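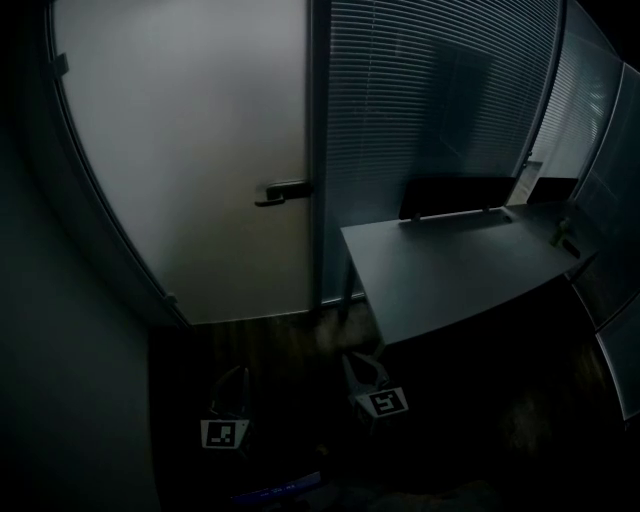

Teaching a Door Task with a Hand-Held Gripper
Ivone Xavier and Rogério Guimarães
Supervisor: Dalva Siqueira

1. Task
The Wernus arm has to reach a lever handle, push it down and open the door. We chose to record the motion by hand and train on the recordings.

2. Recording
Both of us recorded. Each gripper finger carries a square marker, and the software reads the opening of the fingers from the pair. Every run starts with the gripper low and facing the door. We kept 17 runs and threw out 3 where a marker was lost during the turn of the wrist.

3. Problems
Dim light made tracking worse, mostly near the floor. Frosted glass gives the tracker few points to follow, so slow approaches drifted. Moving a little faster helped. Ivone pulls the lever from the tip and Rogério from the middle, and we have not separated the two sets yet.

4. Still to do
Train on the kept runs and repeat the recording with the lights on.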